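Skatura Home Notes
Laundry > Folding and dark clothes
FAQ page kept by Binta Omoregie

Most of these questions come in through the contact form. I answer the ones I have tried myself, and where I think the usual advice is shaky I say so. If you have tested something and got a different result, write in with the fabric, the size of the shirt and what you did.

Do T-shirts really need folding in thirds?

No. Thirds is one way to get a narrow shape, and it suits some drawers. The claim I keep seeing is that folding in thirds "protects the fibers," and I have yet to find anyone who can explain how. A crease is a crease. What the long narrow fold does give you is a strip with fairly straight sides, so the second stage (folding top to bottom, or rolling) goes quicker and the pile leans less. If your shelf is wide and deep, fold in half down the middle, tuck the sleeves back and get on with your evening.

What is the basic lengthwise fold, then?

Lay the shirt face down and smooth it from the collar outward. Bring one side in toward the middle, fold the sleeve back on itself so it doesn't stick out past the edge, then do the same with the other side. You should have a long strip as wide as the space you are filling. Check the strip against the drawer once. After that you can do it by eye.

From there, fold the bottom edge up to just short of the collar and then in half again, or into three if you want it to stand up. Stopping short of the collar matters more than people think. Go all the way over it and you get a fat lump at one end.

Should the shirt be face up or face down?

Face down if you want the front showing at the end. Face up if you don't care, or if the print is thick and sticks to itself in warm weather. I have seen this argued over at length, and for a plain shirt the difference is nil.

Is a hard table better than a bed?

For me, yes, and it's one of the few bits of standard advice I would defend. A mattress gives under your hands, so the cloth moves when you press on it and the edges wander. A hard, flat top lets you push wrinkles out to the side. Height counts too. If you are bending over a coffee table you will rush the last half of the basket.

The color of the surface is less obvious. On a light top you can see the outline of a dark shirt clearly, including the little step where a sleeve or hem has slipped out of line. On a dark countertop I miss those.

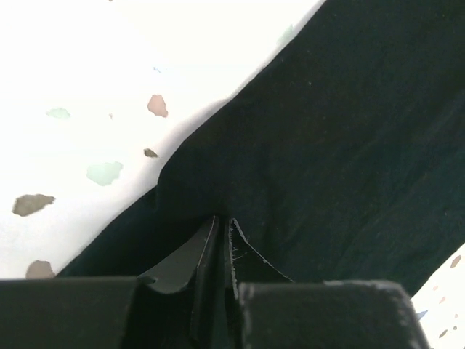 Does a dark shirt show creases more than a light one?

I used to say yes. Now I would say it shows them differently. Shallow wrinkles in black or very dark green cloth can disappear when you look straight down, then show up as pale ridges once light comes in from the side. So if you fold at 5 in the afternoon next to a window, you will see problems you missed under the ceiling light. That doesn't mean you have to fix them. A T-shirt worn under a sweater can have a few ridges in it.

My black shirts come out of the wash covered in specks. What am I doing wrong?

Possibly nothing. Soft knits pick up lint from whatever they were washed with, and dark colors make each speck look like a crisis. The usual suspects are towels, a tissue left in a pocket, and a dryer filter that hasn't been cleared. Look at those before you buy anything.

Turning the shirt inside out before washing is worth doing, though I would lower your expectations. It moves some of the lint to the side you don't see. It does not make less of it.

Does the Marwat roller work better than tape?

I used a Marwat on dark knits for 2 months, alternating with ordinary packing tape wrapped around my hand. The Marwat was more comfortable. It did not pick up more. On a fuzzy surface both of them leave the finest flecks behind, the ones sitting down in the fabric, and going over the same patch again and again seemed to raise the surface a little. If you already own one, fine. I wouldn't replace the tape to get it.

When should I take the lint off, before folding or after?

Before, with the shirt spread out. Once it's bunched or folded over, whatever is in the shadowed parts escapes you, and it comes back to greet you when you put the shirt on. Pull the cloth flat, do one side, flip, do the other. 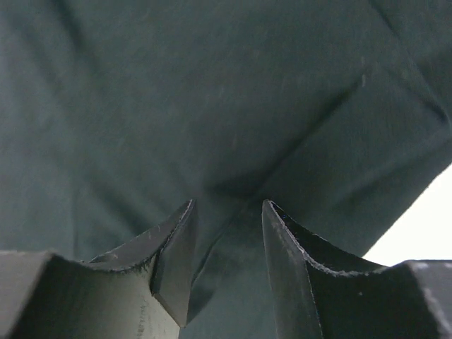 Dark green knit in loose folds. Pale lint shows best at the upper left and center.

Is my shirt black, green or blue? I can't pair things up.

Dark teal, dark green and black are miserable to tell apart, and warm indoor bulbs make it worse. A fold will look close to black in the hollow and noticeably green on the top of the bulge, in the very same garment. Carry it to daylight and put it against something you know is black. Please don't trust the color name on the label. I own a shirt sold as "ink" that is green by any reasonable reading.

Can I wash dark green with black?

I do, in cold water, and I haven't regretted it. New garments get a first wash alone. The advice to give each dark color its own load forever comes mostly from people who sell detergent for each of them.

What about Rendulent? The bottle says it "restores black."

I went through a full bottle. The shirts smelled strongly of something like pears. As for the color, I laid a treated shirt next to an untreated one of the same age and asked three people to pick out the restored one. They did not agree with each other. Your shirts may be different, but I would want to see two side by side before I paid for a second bottle.

Do I need a folding board?

The Vonitz board is the one I'm asked about most. It makes every shirt the same width, which is pleasant if you have open shelves. It is slower than hands once you know the fold, it has to be stored somewhere, and it's no help with anything that isn't roughly shirt shaped. The leaflet promises a fold in 2 seconds. I timed myself and got nowhere near that, even after 30 shirts, if you count laying the shirt on the board straight. You should count it. That's most of the work.

How should I set out the table if I have a mixed pile?

Keep three areas apart: things waiting, the one thing you are folding, and things that are done. It sounds fussy, but the alternative is a heap that slides onto your finished stack. For the waiting pile, use something with raised sides. A shallow plastic tray does the job well on a table, and it keeps stray sleeves from dragging across your work. A full-height laundry basket tends to be too tall to sit next to what you're folding, so mine stays on the floor.

Put the current item in the middle with the collar pointing away from you. The collar tag makes a handy center mark: if it isn't in the middle of your strip, one side has been brought in farther than the other. Finished pieces go to whichever side your free hand reaches.

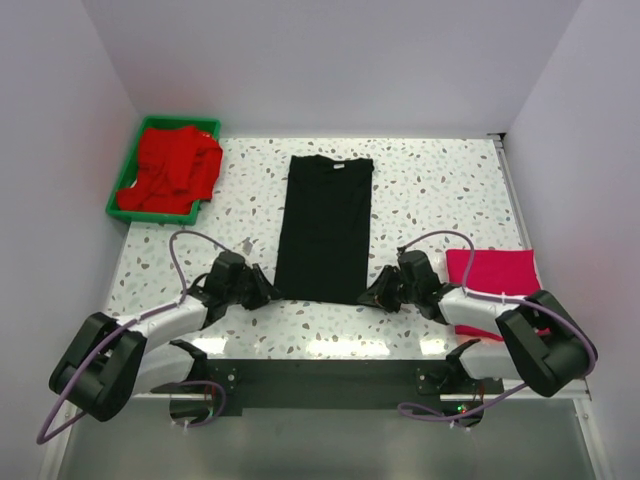
Black T-shirt at the lengthwise stage, collar tag at the top. Red garment in the green tray, folded pink cloth at the right.

Does it matter what order I fold in?

Not for the clothes. I start with the shirts that will be worn soonest and leave towels and cloths until last, when my patience has gone, as they forgive a bad fold. Some guides want you to sort by color first. I tried that through July and all it produced was an extra step and prettier piles for as long as it took to carry them to the bedroom.

Is rolling better than folding for wrinkles?

For a suitcase, maybe. For a drawer I see no real gain. Rolled shirts get curved wrinkles and folded shirts get straight ones. Rolling does let you see every shirt from above, and that's a fair reason to do it if you keep forgetting what you own.

How long can a folded shirt sit before the creases set?

I don't know, and I'm suspicious of anyone who gives you a number. I have pulled out a cotton shirt after a whole winter and the lines dropped out while I wore it. I have also had a newer blend hold a crease from one week in an overfull drawer. Pressure seems to do more harm than time. If you have to lean on the drawer to shut it, take something out.

Someone told me there are 66 ways to fold a T-shirt. Which one do you use?

The one described near the top of this page. I have seen the list of 66, and a good many of them are the same fold started from the other side.

Can you answer my question about fitted sheets?

Fitted sheets have their own page, under Bedding. It is shorter than this one, and I am still not happy with the section on corners.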